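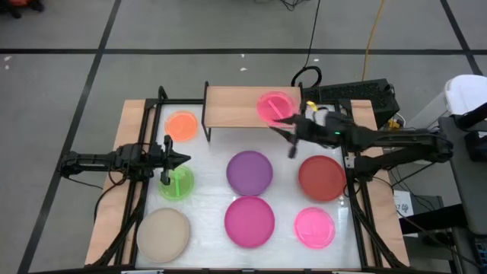

5 March 2020

Mesh export, Prirkora plugin, cont. from the November mess. ZK + me (HR).

Goal today: get the Chauke cloak out of Blender and into the game with the weights intact. Physics can wait.

Morning. Reverted to the old exporter (the Nulham build), new one still writes the partitions in the wrong order. Cloak loads, body under it invisible from the waist down. Checked partition flags, torso slot was set twice. Fixed by hand in the block tree, saved, reloaded. Legs are back. Left hand still sinks into the hem when the character sits.

Vert count after decimate: 1205. Was nearly 3000 on the lining alone, which is silly for something you only see when it flaps. Ziad says leave the collar dense, it's right by the camera in dialog scenes. Fine. Collar untouched.

Weights. Transferred from reference body, nearest face interpolated. Shoulders OK, clasp not OK, it stretches like gum when the arm goes up. Clasp should be rigid, so: select clasp verts, clear all groups, assign 1.0 to upper spine bone only. Did that. 337 verts still had stray weights on the left clavicle, tiny ones, 0.01 and under. Clean with limit 0.02 then normalize all. DO IT IN THAT ORDER. Did it the other way first and had to go back a save.

Bone limit: exporter drops anything past 4 influences per vert without saying so. No warning in the log at all. Need to run Limit Total before export every time. Adding to the checklist on the wall.

Scale thing again. Imported at 0.1, exported at 1.0, cloak the size of a barn. Apply scale before parenting to the skeleton, not after. Same mistake as with the Vomstead lantern, I know.

Lunch. Ziad took over.

ZK: normals. Seam down the back shows as a hard dark line in low light. Not the texture, I swapped in flat grey and the line stayed. UV split is doubling the verts there and each side gets its own normal. Tried recalculating in the nif tool, made it worse (lining went black). Copied custom normals over from the un-split mesh with a data transfer modifier, applied, exported with "keep normals" ticked. Line gone at noon, very faint at dusk. Good enough for me, Hiba disagrees.

ZK: also the material path had a full drive letter in it, C:\ and all. Works on my machine, purple on hers. Changed to relative, starts with textures\ now. Check the other seven pieces for this, I bet it's all 8.

HR again. Checked the other seven. Six had it. The boots were fine, don't know why, think I did those in the old version.

Weight slider: _0 and _1 meshes must have same vert order. Mine didn't after the decimate, cloak exploded at slider 50. Rebuilt _1 from _0 as a shape key insted of decimating both. Tested 0, 50, 100, all hold.

Ground model not done. Inventory icon spins off center, origin is down by the feet somewhere. Move origin to geometry.

Open:
- hem / left hand clip when seated
- ground model + origin
- dusk seam (ZK says closed, I say open)
- ask in the Prirkora thread whether partition order is getting fixed or if we stay on Nulham
- first person mesh, havent looked at it

Files: cloak_work_07 is the good one. 06 has the bad normals, dont use. 05 keep for the un-split mesh, Ziad needs it.

Will do the ground model first thing tomorrow, then the sitting pose.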